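Search the gallery Search Go

Table Settings: Child's Place, Square Plate

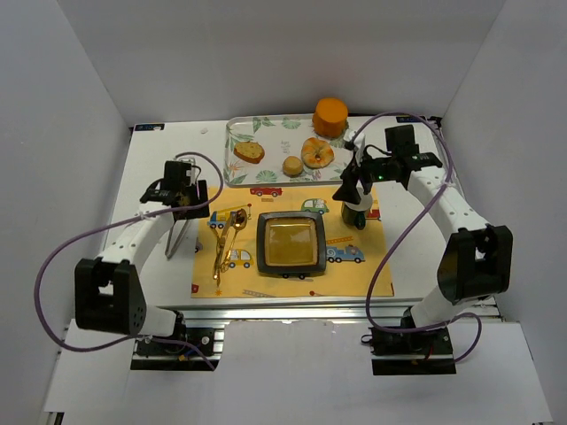

Child's place on a printed vehicle mat. Square plate centered, gold utensils left, two-tone cup at upper right, leaf-pattern tray behind.

This page belongs to the Callville tableware gallery and covers single settings for one diner. Entries are grouped by mat type. The setting shown is filed under printed mats, rectangular, landscape position. Selection and notes are by Eglė Mägi; layout terms follow the Undby sheet, revised in October.

Notes on the setting

Mat. Yellow ground with cartoon vehicles, including a red truck, a green car and a blue fire truck. A printed mat has a right way up. Set it so the pictures read correctly from the diner's seat, then place the plate by the mat's edges and ignore the artwork. Some of the print will be covered.

Plate. Square with rounded corners, wide dark rim, recessed center in a glossy golden yellow-brown. The sides of a square plate should run parallel to the sides of the mat. A small rotation that would pass on a round plate is obvious on a square one.

Utensils. Gold finish, both on the left, lying close together and overlapping near the lower ends. The spoon bowl points away from the diner. The Undby sheet calls for parallel handles with a finger's width between them, so this pair is logged as informal. For a left-handed child the side is correct.

Cup. White above, dark green below, near the upper right corner of the mat. Upper right is the standard position. For young children Urmas Rätsep recommends moving the cup in toward the top of the plate, where a sleeve is less likely to catch it.

Tray. Large, rectangular, rounded corners, pale surface with a thin beige rim and green leaf motifs. It sits behind the mat and is logged as a serving piece, separate from the place itself. Leave enough clearance to lift it without touching the cup.

Color. The yellow of the mat and the center of the plate are related in tone; the dark rim separates them. The green of the cup repeats in the leaves on the tray. Gold utensils have low contrast against a yellow mat, and a plain steel pair would be easier for a small child to pick out.

Index

The gallery holds 2,046 entries, of which 1,327 are single settings. Printed mats make up 16 of these. Corrections to the notes go to Mehwish Gilani and are entered on Wednesday. Settings for two or more diners are listed under Kutau.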